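Thu 22 December, bench notes, search planning side

Okay, so I finally got the whole morning on the phone location problem, and I want to write it down before the break wipes it out of my head.

Recap for whoever opens this in January: we're trying to work out how big a search area you should draw when all you have is one emergency call from rough country, one tower, and a caller who can't say where they are. Pilar Domínguez ran the field half of this in September up on the Echeverría tract, and I've been sitting on her call logs ever since (sorry, Pilar!). There are 400 test calls in there, all made on foot or from a parked truck, and every one has a true position written next to it.

First job was just cleaning. The logger stamps everything in local time but the tower export doesn't, so half the rows looked as if the caller had teleported. Fixed that. Then I found 15 calls with no tower sector at all. I've left those out for now and put them in their own sheet, tab is called "orphans", please don't merge it back in.

Then the good part. I drew the usual wedge for each call and checked whether the true spot fell inside it. On the flat it does great. In the canyons it's pretty bad, and the misses aren't random either, they bunch up on the far side of the ridge, where the phone skipped the near tower and grabbed the Jarketero one across the valley. Severin Berchtold has been saying this for ages and I owe him a coffee. He also thinks a searcher would be better off with two small areas than one big one, and after looking at these plots I'm coming around to it, though I'd want to see how it holds up with snow on the ground.

Six of the canyon calls missed so badly that I went back to the paper sheets to check them. Five are fine, just weird. The other one has a position that puts the caller in the reservoir, so I think somebody swapped two digits. Pilar, can you look at your copy?

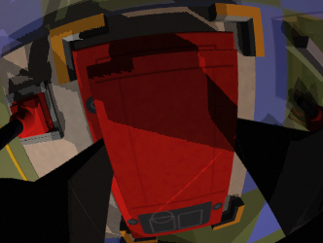
Elevation data next. The Griltovico tiles load okay but they're slow, and the one that covers the north trailhead has a strip missing down the middle. I patched it from the older set and the join is ugly, there's a step in the ground where the two meet. Good enough for line of sight, I think. The trailhead sits at 1900 feet in both sets, so at least they agree on something.

Ran the ridge correction once with the Ellow script and it crashed on the orphans tab, because of course I'd pointed it at the wrong folder. Second run is going now.

Still to do: rerun with the late afternoon calls split out, ask Severin for his old ridge sketches, and label the spare batteries, they're all in one box again.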